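Filed under: Materials | Paper and Board

Kraft paper

Kraft paper is a strong, coarse paper made from wood pulp by the kraft process. It is brown unless bleached. Most of it goes into sacks, wrapping and the outer layers of corrugated board.

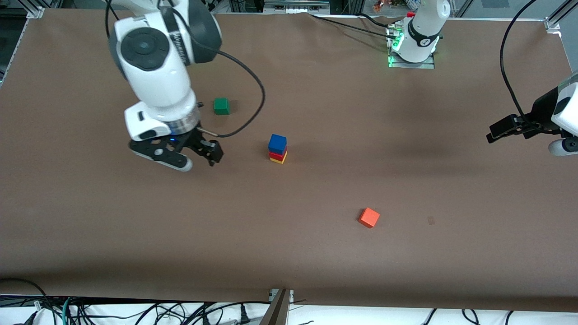 The pulp is cooked with sodium hydroxide and sodium sulfide, which dissolve most of the lignin and leave long fibers. Softwoods such as pine and spruce are preferred. The mill at Biltthorpe ran 2 digesters and employed 179 people before it was sold to Altell, which moved sack production to Trandholm.

Grades differ by weight and finish. Machine-glazed kraft is smooth on one side, while sack kraft is left rough and porous so that air can escape during filling.
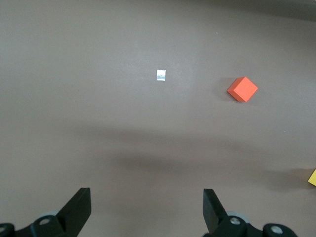 Rolls are stored on end in dry rooms. Damp paper curls and loses stiffness. Unbleached kraft can be recycled several times, though the fibers shorten with each pass.

See also: Corrugated board; Guérin sack; Wood pulp

15 shares | 2 comments

We use cookies to improve this site. Accept | Settings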